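Projet Orkard — lot 2, préhension bimanuelle
Rapport d'avancement, juillet

Avancement depuis le point précédent
Le montage à deux bras est en service. Les deux préhenseurs candidats, Geltora et Dolora, ont été montés tour à tour sur le bras gauche, avec le même contrôleur et les mêmes consignes de vitesse. Le bras droit reste dégagé pendant les prises simples.

Campagne d'essais
Le protocole prévoit 1000 cycles par préhenseur, soit 2000 au total. La série Geltora est terminée, la série Dolora est en cours. Les pièces d'essai comprennent un petit cube et une boîte en bois à anse métallique. La répétabilité sur le cube est conforme au cahier des charges. Sur la boîte, l'approche verticale demande un recalage en hauteur — l'écart vient de l'étalonnage de la caméra fixe, repris en cours de mois.

Difficultés
Le papier qui couvre la table gondole par endroits, ce qui perturbe l'estimation du plan de travail. Un support rigide mat a été commandé chez Aravena. Le routage des câbles en bord de table reste à revoir avant les essais coordonnés.
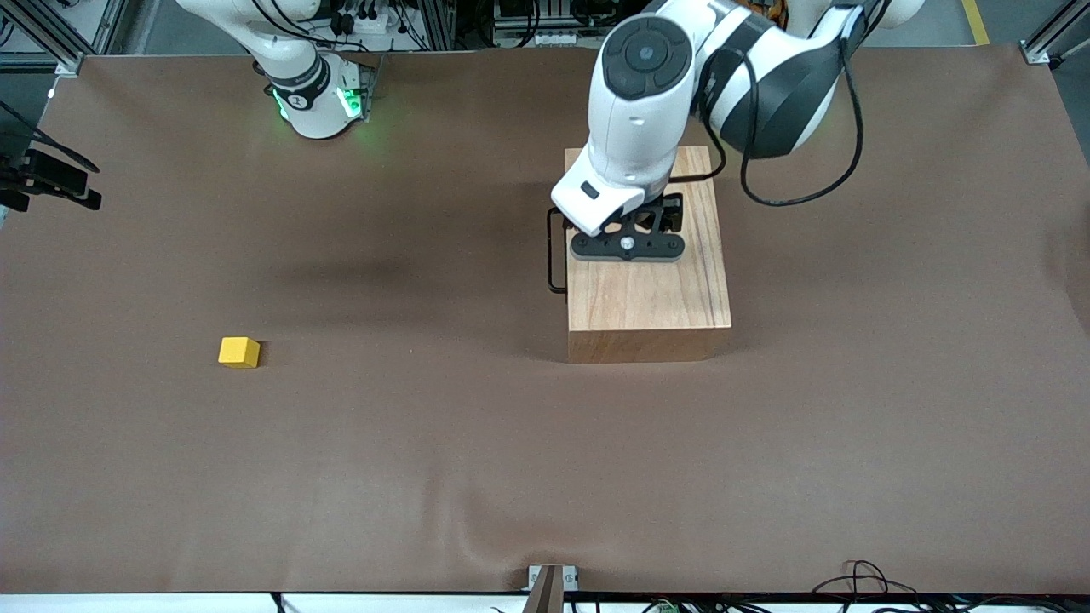

Fidel Espinoza
Responsable technique, lot 2

Approche de la boîte par le bras gauche, préhenseur à la verticale de la face supérieure ; bras droit relevé, cube jaune posé à l'écart.

Suite des travaux
Fin de la série Dolora, puis dépouillement des efforts de serrage. Le choix du préhenseur sera soumis avec le prochain rapport. Aucune modification du budget n'est demandée ; le poste câblage absorbe le coût du support.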